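From the Mending Table: Cotton Shirts, Shrinkage and the July Swap

The summer swap at Prustcombe Hall is coming up, and the shirts have started arriving already. Most of what we get at this time of year is cotton, and most of it comes in because it no longer fits the way it did when it was new. Before you give up on a shirt for that reason, it may be worth reading this item through. A fair number of "too small" shirts have been washed too hot or dried too long, and some of them can be brought part of the way back.

Cotton shrinks for a simple reason. When the cloth is woven and finished at the mill, the yarns are held under tension. Hot water and tumbling let the yarns relax and pull in. The first few washes do most of it. After that the shirt settles down, unless you suddenly change how you wash it. Flannel and loosely woven cloth shrink more than tight, smooth cloth. Blends with polyester shrink less.

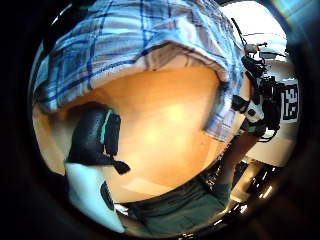 If you have a shirt that has pulled in, fill a basin with lukewarm water and add a capful of hair conditioner. Let the shirt soak for half an hour. Press the water out without wringing, roll the shirt in a towel, and then lay it flat and ease it outward with your hands, a little at a time, working from the middle toward the hems. Pull the sleeves from the shoulder down. Leave it flat until it is dry. You can repeat this once. If the second try does nothing, a third will not help either.

Sleeves usually respond better than collars. The collar and cuffs have a layer of interfacing inside, and once the outer cloth has shrunk against it you get that bubbled look that no iron will take out. A bubbled collar can be removed and turned, or taken off altogether to leave a band. We have handouts for both at the mending table. The band collar is the easier of the two and takes most people one session.

A few members asked about wash settings after the last newsletter. For checks, stripes and anything with dark dye next to white, wash cold, inside out, with the buttons undone. Fastened buttons put strain on the buttonholes in the spin. Take the shirt out as soon as the cycle ends and give it one hard shake. If you line dry, hang it by the hem with the pegs at the side seams, so the peg marks end up where they will be tucked in.
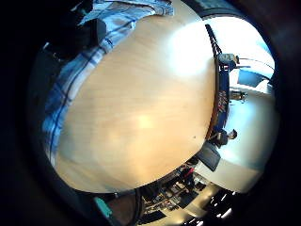
The labels are less help than they should be. A label that says 70 percent cotton tells you about the fiber and nothing about how the cloth was finished. "Preshrunk" means that some of the shrinkage has been taken out, and you should still expect a little. If you sew your own, wash the yardage before you cut, at the hottest setting you ever plan to use on the finished shirt.

Thread matters too. Old cotton thread can shrink at a different rate from the cloth and leave a puckered seam. We have moved over to polyester thread for repairs on everything except quilts. The Rakgate group gave us a box of it in the spring, mostly blues and grays, and there is plenty left. Please use it up before opening new spools.

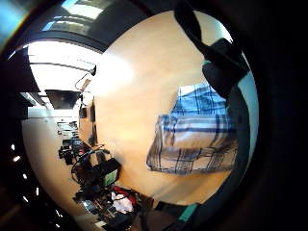 Can I bring a shirt to the swap if it has a worn collar or a missing button?
Bring it, as long as it is clean, and pin a note to the front saying what needs fixing. It will go on the repair rail and not the main one. Items on the repair rail do not cost any tokens, so they tend to go early.

The token system is the same as last year. One wearable item gets you one token, up to a limit of 14 per household. Coats count as two. Tokens left over from the winter swap are still good. We can take items at the side door on the Wednesday before the swap, from 4 in the afternoon until 8 in the evening. Please do not leave bags outside when the door is shut. We lost two good blankets to rain that way.

We have room for 70 hangers on the main rail and the same again on the rolling ones, and last year both were full before the doors opened. If you have wire hangers you do not want, keep them at home. They leave rust marks and bend under anything heavier than a blouse. Wooden or plastic ones are welcome.

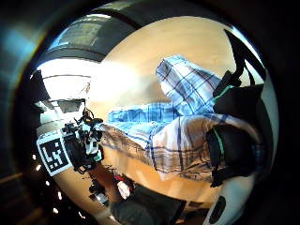

Shirts that are past wearing can go in the rag bin by the stairs. Cut the buttons off first and drop them in the jar. The cloth from a large shirt makes a good set of dusters, and the back panel is usually sound even when the elbows and collar have gone, so check it before you throw the whole thing in. Quilters in the group are always short of light blues and soft whites. Cut the panels as large as you can and leave the seams on.

The button press is back from repair and working again. The new handle is stiffer than the old one, so use both hands. Spare dies for it are in the second drawer, under the zippers.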